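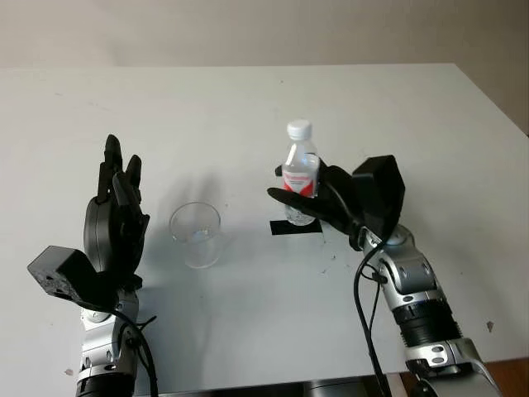
The operator has been at Weldu since August, and most of her shift is spent moving her own hands so that a robot's hands will move with them. She teaches it small household jobs. When we spoke at the company's Iltgate office, the job was pouring water from a bottle into a cup.

"People think you program it," she said. "I don't write any code. I do the job through the robot, over and over, and the recordings go to the training team."

She wears gloves that read the bend of each finger. There is no sense of touch in them, so she judges her grip by eye. "You squeeze a thin bottle too hard and it buckles. The first week I crushed a lot of bottles."

The pouring set stands at 662 recordings, and 214 of those were thrown out. Some had dropped cups. Others were fine to look at but too slow, or she had stopped halfway to think – and a robot trained on that will stop halfway too.

She tries to vary things. The cup moves a little between runs, and so does the amount of water. The bottle starts from a tape mark, which she says makes resetting the table quicker.

Before this she packed orders at a warehouse in Tudham. She trained for 12 days on the Stotix control software before any of her runs were kept. Sessions now last four hours, with breaks when her shoulders get sore.

Does the robot pour well by itself? "Better than in the spring. It still hesitates before it tips the bottle. I do that too, so I suppose it got that from me."

Her next task is folding dish towels.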